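Skellell Declines Limited-Edition Bottle Deal, Questions Worth of Artist Labels

FANCOMBE, April - Skellell, the cider maker, said this month that it has turned down an offer to put its dry cider in a run of artist-designed bottles, and that it doubts such bottles do much for the people who buy them.

The proposal came from Handum, a branding agency that pairs drinks companies with painters and illustrators. It called for 12 label designs, a numbered box and a shelf price almost double that of the regular bottle. The cider inside would have been the same.

"I asked what the drinker gets for the extra money, and the answer was a story," said Aroha Ashby, head of sales at Skellell. "We already have a story. It's printed on the back in small type and I doubt many people read that one either."

Skellell has tried this before. An earlier special edition, with a label by the illustrator Núñez, was sent to 266 stores. Only 29 placed a second order. The company says the artwork was good and that Núñez was paid in full. It is less sure that a good drawing belongs on something most people put in the recycling the same night.
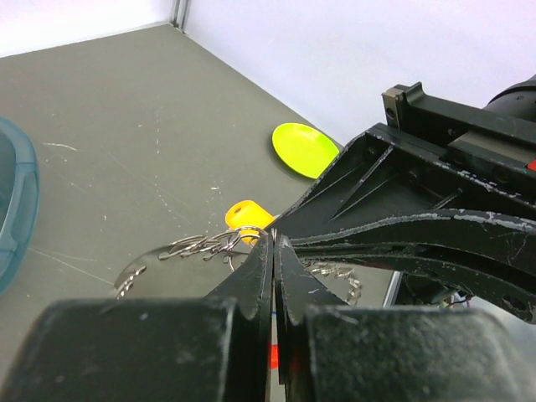
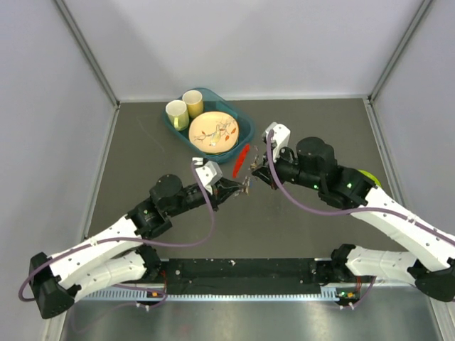
Second photo: mugs and a decorated plate on a blue tray.

Handum told the company that special editions "start conversations." Skellell asked to see sales figures from two earlier projects and received a slide deck about mood. Talks ended soon after.

The company is not ruling out work with artists. It has offered to buy two paintings outright and hang them in its Fancombe tasting room, where visitors can look at them without paying more for a drink. Ashby said she does not expect this to sell any cider.

"Maybe I'm wrong and we'll be the last plain label on the shelf," she said. "I'd want to see some numbers first."

Skellell's dry, medium and perry bottles will keep their current labels and prices through the fall. The tasting room opens at noon.

Press contact: Aroha Ashby, Skellell, Fancombe. Label images and bottle shots are available on request.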